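**Thread: Can a machine do an actual chore yet, or are we still clapping for demos?**

Board: Home & Shop Automation

### gasket_case

My brother-in-law is convinced he'll own a robot that does the dishes before his truck is paid off. He has 17 payments left. I said no chance and now there's a steak dinner riding on it, so I'd like some ammunition.

My position: we already have machines that do chores. They're called the dishwasher and the washing machine, and they got good by refusing to look anything like a person. Everything with an arm on it is still a very expensive way to drop a fork.

Change my mind, or help me pick a steakhouse.

### tallow_and_twine

I'll take half of the other side. I work at the Drovville plant and we have two arms on the packing line that put jars in boxes all shift long. They don't call in sick and they don't leave the radio on the country station. If "shop-floor chores" counts, it's over, they won.

The catch is that the jars have to show up facing the same way, at the same height, at the same speed. When we changed to a slightly squatter jar in September it took the integrator longer to fix than it took me to build my deck.

### gasket_case

So it can do a chore as long as somebody does the hard part of the chore first.

### tallow_and_twine

I mean, yes. But you've also just described my teenagers.

### nullmodem

Floor vacuums count. I have a Soler, the cheap round one. It has run 268 times according to its own app, and I've had to rescue it on 123 of those. Chair legs, phone cord, the fringe on the good rug, once a sock that I think it had a grudge against.

That's a terrible record and I'd still buy another one tomorrow. People in these threads keep asking whether the robot is as good as a person. Wrong test for my house. The person was me and I was vacuuming twice a year.

### ferrule

Two-arm stuff is where it gets interesting, and it's where gasket_case is going to lose his steak (eventually, not in 17 months).

Most kitchen work needs one hand to hold something out of the way while the other does the job. Hold the bag, scoop the rice. Hold the door, slide the rack. A single arm bolted to a counter is stuck before it starts. Give it a second one and a whole lot of boring jobs open up, and boring jobs are what I want done. I don't need it to make a soufflé.

### gasket_case

Holding a lid is not a career.

### ferrule

It was for me, summer after high school, Zikorora Dumpling House, steamer station. $302 a week and no eyebrows by August. Lift lid, get steam in face, move buns to plate, put lid back, repeat. I would have handed that to a robot with tears of joy. There were tears anyway.

So here's my nominee for a fair test. Lid up in one hand, other hand free for the buns. One on the plate, three still in the basket:
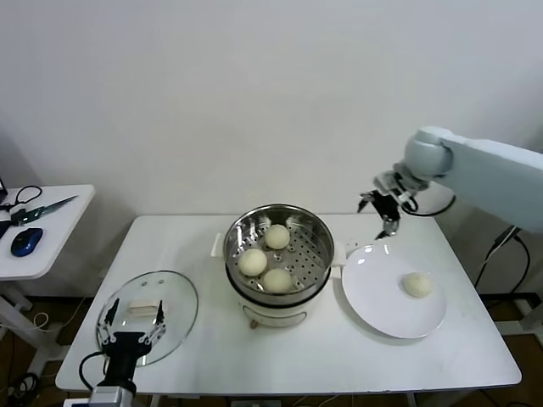

### Proposed rules for the steak bet

Since we're apparently doing this, let me write down what I'd accept as "does the chore," and the rest of you can pick it apart:

1. It deals with the lid itself, including putting it down somewhere sensible.
2. Every bun makes it to the plate with no thumbprints. Squashed buns count as a fail, torn ones too.
3. Real steam. A cold pot proves it can move buns, which is nice, but my eyebrows want a rematch under the original conditions.
4. It does it in a kitchen it hasn't met before, on a counter that has mail on it.
5. No one stands next to it with a hand over the stop button looking casual.

### nullmodem

Rule 4 kills everything currently on earth. Mine can't handle a rug it has met 268 times.

### oluditz_dave

Disagree with half the thread, sorry. I install commercial kitchen equipment for Oluditz and the question we get from owners is never "can it do it." It's "what happens when it stops doing it at 7 p.m. with a full dining room." A steamer that breaks is a steamer I can fix. An arm that gets confused just stands there with your lid.

Also, smooth and round and soft is a miserable thing to pick up. Squeeze too little and you drop it, too much and you've made a pancake. People talk about knives and fire, but I'd bet on a machine chopping carrots long before I'd trust it with anything that dents.

### ferrule

Fair on the downtime. On the soft stuff I think you're behind, grippers have gotten a lot gentler. One still shows a bun on a plate and I'm not going to claim more than that, but it's a round bun and I've seen humans do worse. I've *been* humans doing worse.

### oluditz_dave

One bun on a plate is lunch for a toddler. Call me when it does a double shift.

### tallow_and_twine

Adding a rule 6: it has to wash the steamer after. That's the chore. Getting the food out is the fun part.

### gasket_case

Rule 6 accepted immediately. I showed all this to the brother-in-law and he says two arms are clearly cheating, as he only budgeted for one. He's also asking whether it can be financed over the same term as the truck.

Leaning toward the ribeye.

### nullmodem

Soler just texted me. It's under the couch again.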